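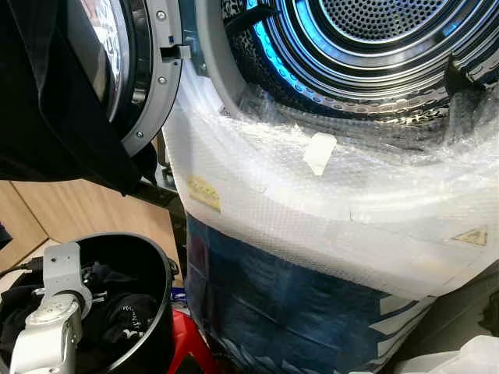
Front-loading machine with the door open

Musty odor from shared washer at Umali residence
Laundry and Appliances — asked in April

Residents of the Umali building share 2 front-loading washers. One has developed a musty odor that transfers to towels. The building office requests guidance on a suitable cleaning schedule and on whether vinegar may be used.

Answer from Shiela Maglaya, Grarkwood Tenant Services
Run an empty hot cycle once a month with a cleaner approved by the manufacturer. Wipe the rubber seal at the end of each day and leave the door open overnight. Our office does not recommend vinegar for regular use — repeated exposure may damage rubber parts. Please also remind residents to measure detergent, as excess soap leaves residue in the drum and hoses. If the odor continues, the drain filter should be inspected.

Answer from Pramotside
Agree on the filter. Ours had not been opened in years. Have a towel and a shallow pan ready.

Answer from guest 708
We use vinegar and have had no trouble.

2 of 3 answers marked helpful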